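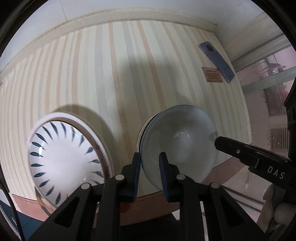
## 4. Laying the table

Your Lallholm set is now unpacked, rinsed and, with luck, still the same number of pieces it was in the box. This section covers getting it on to a table in a way that lets people eat from it.

**Before you start:** the Lallholm cloth is striped, and the stripes were drawn to look as though somebody painted them by hand after lunch. They vary in width. Some wander. Do not use them to line anything up. We have had letters.

### 4.1 The cloth

1. Wipe the table and let it dry. A cloth laid over crumbs will tell everyone about the crumbs.
2. Find the two plain borders, one beige and one pink. Either may face the window. Households have fallen out over this and we decline to rule.
3. Lay the cloth flat and smooth it from the middle outwards with your forearm.
4. If your table is an Arier extending model, check that the cloth isn't caught in the seam between the leaves. Pull it clear before closing them, not during.

> **Note:** Fold lines drop out in up to 9 hours. A warm iron on the reverse is quicker. So is not looking at them.

### 4.2 Plates and bowls

1. Set the wide-rimmed dish down first, well in from the edge of the table.
2. Place the petal plate inside it. The teal strokes run all the way round and point to the centre, so there is no top or bottom and you cannot get it wrong. Guests who rotate theirs may be left to it.
3. Put the bowl to the right of the plate. If you are serving two courses from bowls, stack them here – no more than 3 high.
4. Leave enough room between plate and bowl for a hand. Most spills in our kitchen happen in this gap, usually during a story.

> **Caution:** Do not slide stacked bowls across the cloth. The cloth comes too, and then so does everything else.

### 4.3 Marks and streaks

Sauce finds the rim of the outer dish sooner or later. Wipe it with a damp cloth before it sets. For older marks, use a spoonful of Butt cleaning paste, leave for 2 minutes and rinse. Keep the paste off the blue line round the bowl, which dislikes it.

Scourers are not recommended. If you have already used one, see section 7, Replacement Pieces, and quote pattern number 1633 when writing to Bridberg. Please don't send us the plate.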